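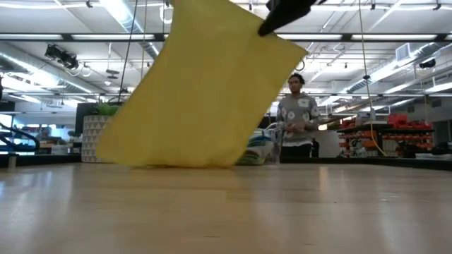

Weludstead, January 9, 2017

Rudholm Cloth Folding Set: README

The set holds 3,000 records of household cloths folded and put away in a clear plastic bin. Cloths are listed by color only -- yellow, green, light blue, gray.

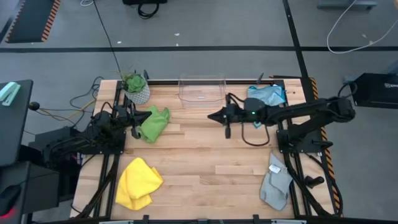
Hunholm asked whether a cloth left in a heap should count as unfolded or as missing. It is entered as unfolded.

Bin contents are entered at the close of each record.
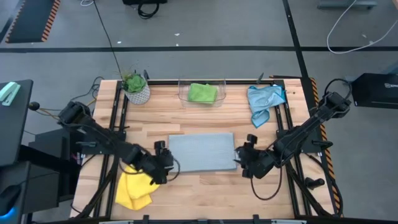 Color names follow the Rothe list, version 2. Shades are not separated, so the bright green cloth in the bin is entered as "green" and the one at the back right as "light blue." The potted succulent is never entered.

Records 1 to 1,100 use the older column order.
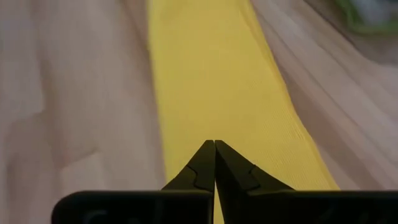
Issue 2, p. 4

Corrections are accepted through February. Please cite the record number and the column -- one correction per line.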